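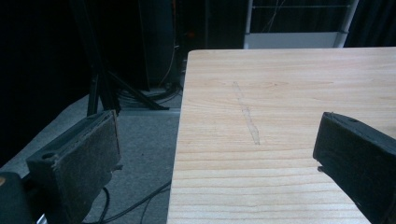 One of the tools over the table at the start of a take.

I've been collecting demonstrations for the Surkine sorting policy since June, and most of what I've learned is bookkeeping. These are my notes on the current setup, mainly so that Kedir Berhe can run a session without calling me.

We record with two hand-held grippers. Each has its own camera, and a third camera looks down on the work area from head height. The policy gets all three views. Nothing is teleoperated. A person holds the tools, does the job, and puts them down. One pass through the job is a take, and a take that survives review becomes an episode.

The target for this task is 2000 episodes. On Saturday we kept 81, which is a decent day. Kedir's best is higher, but he was working with a shorter task.

Starting a take

Every take opens with a clear tabletop and both tools open. Hold still for a full second before reaching for anything. The alignment script looks for that pause when it matches the three recordings, and if it can't find one it guesses. Its guesses are bad. I lost 11 takes to this in one morning before I added a check that refuses to save the file.

Vary the starting position of the tools. Left to myself I begin from the same spot every time, and a policy trained on that falls apart as soon as it starts a hand's width to the side. I now go through a printed list of 20 start offsets and cross them off. It is dull and it helped more than any change to the network.

Check the fingertips between blocks. The black finish scuffs and the edges pick up stray fibers, more so on days spent with cloth. I pull off the long ones and leave the scuffs alone. The wrist camera sees the tips in every image, so swapping in new ones halfway through a set puts a visible change in the data for no reason. If you have to swap, start a new set and write it in the log.

Shadows matter too. With the light overhead the tool throws a soft gray patch on the wood between the fingers, and it moves as the tool moves. I used to try to light it away. Chukwuemeka Akinola argued for leaving it in, on the grounds that it carries some height information, and the runs from the Abera set went his way - slightly. I leave it in.

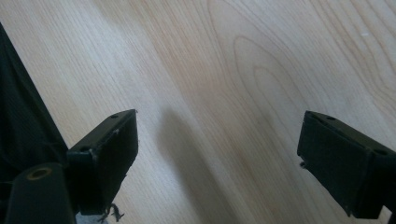

Handling the basket

The basket episodes are the slow ones. Soft items overlap, and there are several reasonable orders in which to take them. I let the operator choose and don't script it. What I do ask is that you commit: hovering over one item and then going for another teaches the policy to hover. If you change your mind, finish the grasp you started or discard the take.

Keep the marker plates facing the head camera as far as the job allows. A short loss is filled in by the tracker. A long one costs the episode.
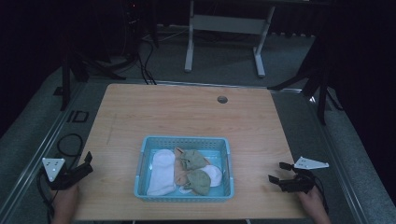

Review

I review the same evening, at double speed, head view first. Reject for a lost marker, a missing pause, or a cable that catches and drags the tool. Don't reject for a clumsy grasp that was then corrected. We threw those out in the Hernden set and the resulting policy had no idea what to do after a miss.

Rejected takes go in their own folder with a one-word reason. Please don't delete them. I still want to go back through the Hernden rejects when the disk from Luvaria gets here.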